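Change to the Eltetti scalp oil from October

The Eltetti scalp oil we stock will come in a new bottle from October. Pramodik, who make it, are moving from the 50 ml dropper to a 100 ml bottle with a pump. The oil itself stays the same: burdock root, nettle and a little rosemary in a sunflower base. Customers who have used it for dry scalp should notice no difference in smell or color.
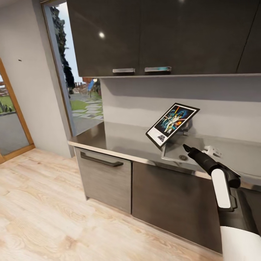
Goltside Natural Care Club — Members' Newsletter

The old droppers will be sold at the club price until they run out. We have 42 left on the shelf. Please ask for Dörte Schmieder at the counter if you want more than two, and give your member number.

A few members asked how long to leave the oil on. Dörte suggests 30 minutes before washing, twice a week, with a mild shampoo after. Part the hair and put the oil on the scalp, not the ends. Try a small patch behind the ear first and wait a day. If you have broken skin or are using a prescription lotion, speak to your doctor or pharmacist before you start.

The nail balm is also back. The order code has changed from 676 to 713 — the old code still appears in the printed price list, so please correct your copy.

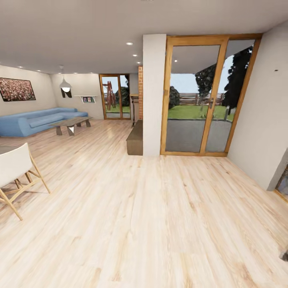 Living room with sofa and coffee table

Hauke Rieger is taking orders for the October delivery. Leave a note in the order box or call extension 3351. Orders for hand cream should go to Gisela Baumgart as before.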